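Nordin glass partitions and Fernon plank flooring – review after a full refit

We fitted out our first-floor unit last July and I promised to write up the two things we spent most on, the glass partitioning and the floor. Both were ordered through Gollura, who supplied and fitted them. We paid the normal price.

The partitions first. We wanted to divide the open room without losing the light, as the ceiling is high with the ducts and beams left showing and a solid wall would have made it gloomy. We took a mix of panels, some with white horizontal blinds and some frosted. The blinds tilt smoothly and have stayed straight. The frosted glass gives decent privacy but it does pick up a bright patch from the lights, which bothers some people more than others. It needs wiping more often than I expected too.

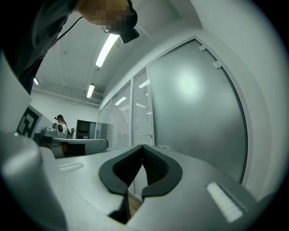 Glass partitions on the right, with the long grey counter further back.

Sound is the weak point. You can hear a phone call through the glass, though not the words unless someone is loud. Gollura offered a thicker panel at extra cost and I would pay for it next time. Fitting took 3 days against the 2 we were quoted. One door stuck and they came back to plane the bottom.

The floor is Fernon's weathered plank in mixed brown, grey and tan. Saron Gudeta chose it from a sample board and I was against it, thinking the distressed grain would look fussy over a large area. I was wrong. It hides dust and scuffs well, and the planks vary enough that I haven't spotted an obvious repeat.

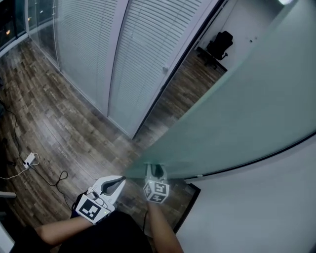
The plank floor, showing the grain and the mix of colours.

We bought 39 packs and had 11 left over, so check the measurements yourself before ordering. Unopened packs could go back, less a £200 collection charge – read the small print on that.

Cleaning is a damp mop and nothing else. Chair castors have left faint marks by the desks, so we have put mats down there.

Four stars for the floor, three for the partitions.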